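Ticket: Orders export from Moltow stops before the end of the list
Product: Jasta stock sync, used together with Moltow shop
Opened by: Afaf Aoun
Handled by: Lawal Shehu, Ziad Semaan
Status: Solved, one point still open

Print this page
E-mail this page

1. First message (Afaf Aoun)

Hello, I keep a small shop for children's toys and blankets under the name Jellby. The shop pages are on Moltow and the stock is counted in Jasta. Since the beginning of October the product list does not arrive complete in Jasta. I have 400 products in Moltow. After every sync I find 100 of them in Jasta and the others keep the old quantity. There is no error message. The log says only "Sync finished" with a green sign.

What I tried already: I logged out and in again, I made a new access key, and I ran the sync by hand in the morning and also at 23:00, when there are few visitors. The result is the same every time. My colleague Dalal Geagea tried from her own computer with her own account and she has the same number.

It is quite urgent for me, as customers can order things which we do not have anymore.

2. Reply (Lawal Shehu)

Thank you for the clear report. Please send me the log file from the last sync (Settings, then History, then Save log) and tell me which version of the connector you have. You find it at the bottom of the Settings page. Please do not delete the connection for now – the history would be lost with it.

3. Reply (Afaf Aoun)

The connector is version 39. I attached the log. I must add that the connector was updated by itself at the end of September, and I did not notice this before you asked.

4. Findings (Lawal Shehu)

In your log I see one request to Moltow and one answer with 100 products. The answer contains also a mark for the next page, but the connector never asks for this next page. In the older version it asked for all products in one time. Moltow now gives the list in pages, and version 39 reads the first page correctly and then stops.

I passed this to Ziad Semaan, who looks after the connector.

5. Temporary solution (Ziad Semaan)

Until the repair is ready, you can sync by category. Each category is asked separately, so it works well as long as no category has more than 100 products.

a) In Jasta open Settings, Sources, Moltow.
b) Change "Whole shop" to "Selected categories".
c) Mark the first category only and save.
d) Start the sync and wait for the green sign.
e) Repeat with the next category.

Please switch off the automatic sync before you begin. Otherwise it can start in the middle and change your selection back to "Whole shop". One category can need up to 11 minutes.

6. Reply (Afaf Aoun)

I did this yesterday evening with all categories and the quantities are now correct. Only "Soft toys" was too large, so I divided it into two parts, "Bunnies and bears" and "Other animals". In fact it is also better for the customers like this.

One more thing I noticed. For the products which came new in this sync, the main photo in Jasta is very small, and it does not open when I click on it. The older products do not have this problem. One of them is the pink bunny, and in Moltow its photo opens in full size.
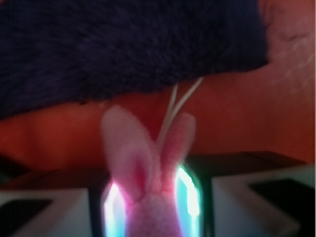 7. About the small photos (Ziad Semaan)

I could repeat this with your file in our test shop. The connector takes the preview instead of the original when the product is new. It is a separate fault and has nothing to do with the pages, so I made a second entry for it. Your photos in Moltow are not changed or damaged, you do not need to upload anything again.

8. Repair

Version 40 of the connector reads all pages. It was installed for your account at 14:30. Please set the source back to "Whole shop", switch on the automatic sync and tell us the number of products after the first run.

9. Result (Afaf Aoun)

The first run brought all 400 products. Dalal compared the quantities with our paper list and they agree. The small photos are still small, but I can wait for that. Thank you both for the patience.

10. Note for colleagues (Lawal Shehu)

Munther Zoubi reported the same missing pages for the Fagundes shop. Same version, same solution. The entry for the photos stays open with Ziad.

Print this page
E-mail this page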